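Skolumen Small Farm Course
Handout 5: Garlic from the curing shed to the fall bed
Notes by Nayeli Huaranga, for the class of August 15, 2020

Welcome back, everyone, and well done on the harvest! Garlic is the crop I'd grow if I could only grow one. You put it in the ground when everything else is finished, you forget it all winter, and then in the middle of summer you pull up a whole year's cooking. These notes pick up where Handout 4 stopped, with the plants out of the ground and hanging in the shed.

If you missed the digging day at Ostitz, the short version is that we lifted when the lower leaves had browned and the upper ones were still green. We shook off what soil would come away by itself, left the rest on, and didn't wash anything. The Derese was in beautiful shape. The softnecks were a bit behind and we gave them a few more days.
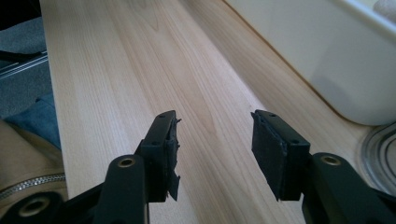
Curing

Curing is just drying, done slowly enough that the wrappers tighten and the neck closes. You want shade, moving air and patience. Most sheds have the shade and not enough of the air, so a cheap fan pointed along the rows (never straight at one bunch) makes a huge difference. Leave the tops and roots on while the heads hang.

Three to four weeks is normal in our climate. In a damp summer it can run longer, and you shouldn't worry about that as long as the stems are getting drier each time you check. To test a head, cut the stem a little above the bulb. If the cut surface is still moist or greenish, hang the rest of the bunch back up. A cured neck feels hard right through and the outer wrapper rustles when you rub it with your thumb.

Once they pass, trim the roots to a short brush and cut the stems, or braid if you're growing softnecks and you like braiding. I love it, and I'm slow at it. Kiros Alemayehu has offered to show his way of braiding at the next class, which is much neater than mine and doesn't fall apart when you take the first head off.

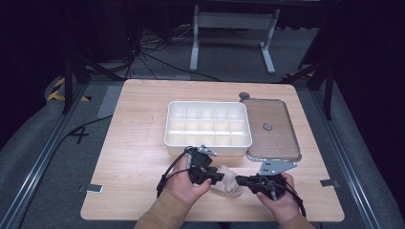 White compartment tray and lid on the wooden table.

Sorting the heads

Sort before you sell or eat anything! The temptation is to send the best heads to the market table and plant what's left over, and after a few seasons of that you'll wonder why your garlic has gone small. Bigger cloves generally give you bigger heads, so the planting stock gets picked first.

I sort into four lots:

Planting stock. Large, firm, well wrapped, true to type, from plants that looked healthy all season.
Table and market. Sound heads of any decent size.
Eat soon. Split wrappers, nicks from the fork, heads that opened up because they were left in the ground too long.
Out. Anything soft, mouldy, or rotten at the basal plate. Bag it and keep it away from the compost.

Write the variety name on every crate as you fill it. You will not remember. We had two crates of mixed heads last January that might have been Derese and might have been something from the Jondetti swap, and they all went into soup (very good soup, mind you).

How much to hold back? A hardneck head will often give you five or so usable planting cloves, depending on the variety. We put away 116 heads of Derese last year, and that filled the long bed at Ostitz with a little left for the edges of the path. Keep a small margin beyond what your plan says. A few heads always turn out to be hiding something when you crack them.

Storage

Seed garlic and eating garlic like the same sort of place through late summer: dry, airy, out of the sun, at ordinary room temperature. Mesh bags, slatted crates and shallow cardboard trays all work well. Plastic bags and sealed tubs don't. Please keep it out of the fridge as well – a spell of cold can wake the cloves up, and then they sprout on you once they're back in the warm.

Check the crates every couple of weeks. Lift a few heads from the bottom and give them a squeeze. One soft head in a crate is easy to deal with in September and a sad mess by Christmas. 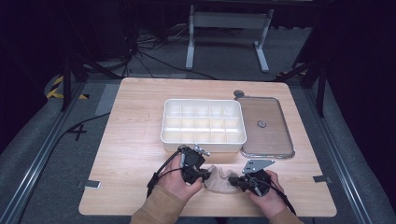
Softnecks will hold longest, often right into spring, while the big hardnecks start to dry out or sprout in the later part of the winter. Plan your eating in that order. If you're supplying shares or a stall, send the hardnecks out first and tell your customers why; people really enjoy knowing there's more than one kind, and they'll start asking for their favourite by name.

Getting the bed ready

Don't wait until planting week for this. Pick a bed that hasn't had onions, leeks or garlic in it for at least 3 years, and longer if you've ever seen white rot. After early peas or spring greens is ideal. Clear it now, sow a quick cover such as buckwheat if there's time for it to do something useful, and cut it down before it sets seed.

Two weeks or so before planting, spread finished compost and work it into the top layer. Garlic likes a rich soil and hates a soggy one. If your ground holds water in spring, raise the bed. At Jondetti they plant on low ridges with a path either side and have lovely clean heads from what is, let's be frank, pretty heavy clay.

Planting

Go for the weeks after your first good frost and before the ground freezes. The aim is roots before winter and very little top growth. Crack the heads within a day or two of planting, keeping the papery skin on each clove, and set aside the small inner ones for the kitchen.

Spacing: 6 inches between cloves, 9 inches between rows. Flat end down, point up, with two inches of soil over the tip. Go a little deeper in very cold spots. Then mulch generously with straw or shredded leaves once the bed is planted, and label both ends of the row. 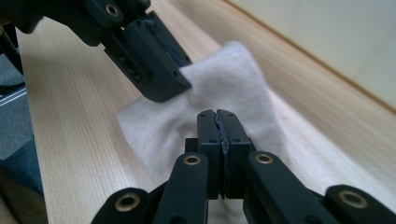
Can I plant garlic from the grocery store?
You can, and it may well grow, but it's a gamble. Much of it comes from a milder climate and may not suit our winters, and you have no way of knowing what diseases it might carry into your soil. Buy a small amount of good local seed garlic once and save your own from then on.

What about the bulbils from the scapes?
Great fun if you have a spare corner. Sow them thickly in fall, like peas, and expect small rounds the first summer. Replant those and you'll get proper heads after another couple of seasons.

For next class

Bring one cured head of whatever you're growing, with its label, and a rough sketch of your fall bed showing what was in it this year and last. If you have no garlic yet, come anyway and we'll find you a head of Derese to take home. Kiros asks that anyone who wants to try braiding leave the tops on their softnecks.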